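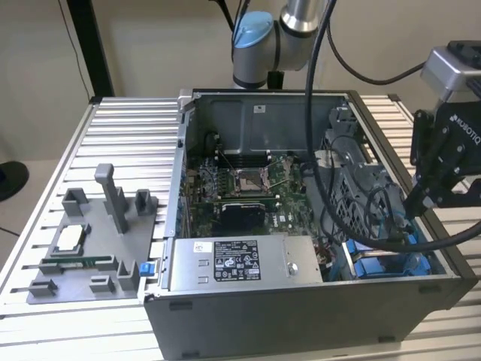

## Clelell cell, shared workshop – September, entry by Adeel Mughal

Work continued on the assembly bench. The tower is on its side on the extrusion table with the side panel off, and the CPU and one memory module are in the printed grey fixture to the left of the case. The socket lever is open. The Robotiq gripper remains on its present mount until the cable question below is settled.

**Fixture.** The plate was reprinted at the Sial makerspace in grey filament. Print time was 179 minutes. The earlier version allowed the memory module to lean in its slot, and the supports have been moved closer together. Members are asked not to file the CPU recess any further.

**Program.** The pick position for the CPU was taught again after the plate was changed. Approach height is 119 mm above the plate and travel speed is held at 200 mm/s. The Dullex script still stops at the second waypoint when started from the pendant, but runs correctly from the laptop. The cause has not been found.

**Cabling.** The black arm cable hangs over the open case. It should be tied back to the arm before any move toward the drive cage – the Zolleo clips ordered for this purpose are too small.

**Outstanding**

- Order larger cable clips
- Repeat the memory pick with the new supports, at reduced speed
- Record the case position against the table rails so that it can be restored
- Confirm bench time for next session (2 hours requested)

The socket must be checked for bent pins before a CPU is lowered into it.

A.M.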